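Sindari Demonstration Set: Cube Handling, Simulated Arm

The Sindari set supplies recorded examples for groups training manipulation policies. Every episode is produced in simulation with a single arm and a single red cube, and is stored with joint positions, gripper state and rendered views. 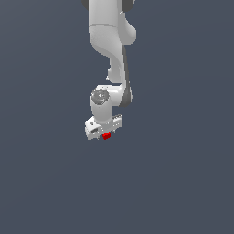
Arm and cube, external view.

The standard license covers 2000 episodes. Operators guide the arm by hand controller, and each episode is reviewed before release. Episodes in which the operator hesitates for an extended period are kept and flagged, as several licensees have asked for them.
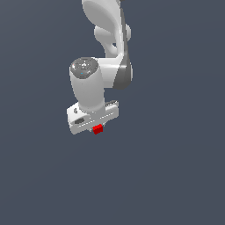 Joint positions are logged at every simulation step. Images are stored at low resolution to keep training times short; larger renders may be requested under the Kurkemel service agreement.

Views from the gripper are included alongside the external views and share the same time index. The starting pose of the cube varies between episodes.
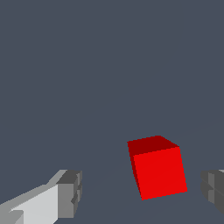 Licensees should note that 108 episodes are reserved for evaluation and are delivered in a separate archive. These must not be added to the training portion. A reader for both archives is provided, together with a short guide to the file layout.

Release 12 replaces all earlier releases. Files from the April release remain readable but are no longer supported.

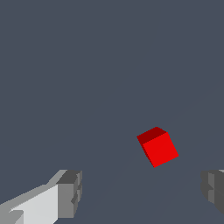
Munano Department of Simulation and Data Services

Requests for access should be addressed to Augustina Antwi. Technical questions on the file format are handled by Stijn Van Leeuwen, Briem Building, Room 111.

Page last revised 5 July 2019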